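Mokgethi Court Recycling - Questions We Get A Lot

Hours, bins, deposits, moving out. If its not on here, email the office.

When is pickup?
Tuesday, early. Carts at the curb by 7 a.m. or they get skipped. Holiday weeks run one day late. We don't get a second truck, so please don't call asking for one.

Do I have to rinse everything?
Quick rinse, yes. Doesn't need to be spotless. Peanut butter jars - soak overnight or just toss them. Greasy pizza boxes go in the trash, clean lids can be torn off and recycled.

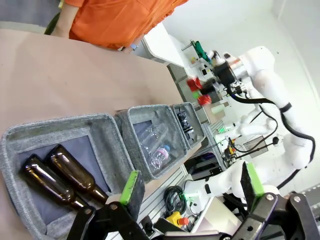
Glass is the one people ask about most. Any color is fine, no need to split green from clear. Brown bottles like these two lying on their sides go in with the rest of the bottles. Lids off first, metal lids go with cans. No window glass, no mirrors, no light bulbs, no drinking glasses. Broken stuff - wrap it in newspaper and put it in the trash so no one gets cut.

Can I leave labels on?
Yes. Paper or plastic, doesn't matter. Same for the sticky price tags.

Caps on or off for plastic?
On. Screwed back on tight. Loose caps fall thru the sorting line.

What about plastic bags?
Never in the carts. Grocery store on Gesitz Avenue has a drop box by the front doors. Bread bags ok there too, shake out the crumbs.

I live in a studio, where am I supposed to put all this?
Small baskets work fine. Under the sink, top of the fridge, closet shelf. Label them if you have kids or roommates. Three is plenty for most people.

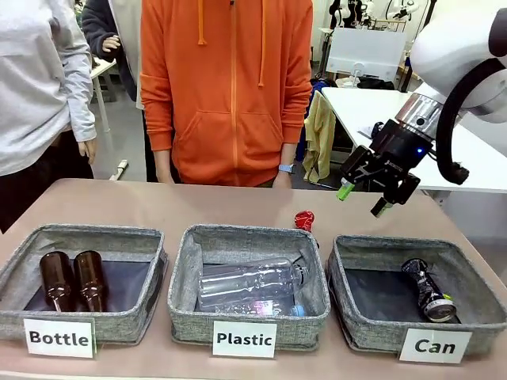 Brown glass in the basket marked "Bottle".

What is the deposit credit?
Residents in the Fadis and Semia buildings can turn in deposit bottles and cans at the office, and we take it off your next laundry card. Max 30 items per visit. Over 500 in a month and we need to talk to you first, that's a business. Last August the two buildings brought in 3000 all together, thank you!

Do crushed cans count?
For the carts, yes. For the credit, no. The machine has to read the barcode.

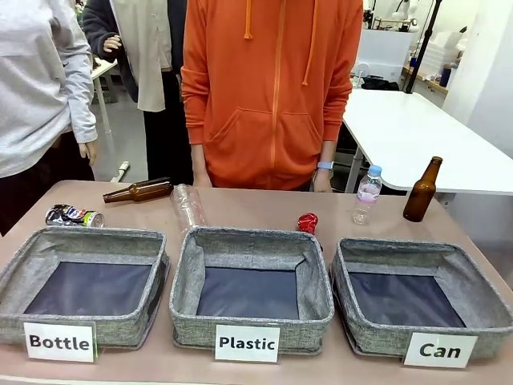

Same goes for anything with the barcode torn off or soaked off. Put it in the cart, you just don't get the credit for it. Please dont argue with the desk staff about this, they can't override it.

Batteries? Paint? Old TV?
None of it in the carts. Batteries to the office, tape over the ends. Paint and electronics go to the county site, bring ID with your adress on it.

I'm moving out, what do I do with boxes?
Flatten them. Stack behind the Semia building, not in the hallway. Couches and mattresses - call ahead, there's a fee.

My cart is missing or cracked.
Write to Dénes Bakos at the office, unit 292. Include your cart number. Evening questions go to Nghĩa Ông, until 8 p.m.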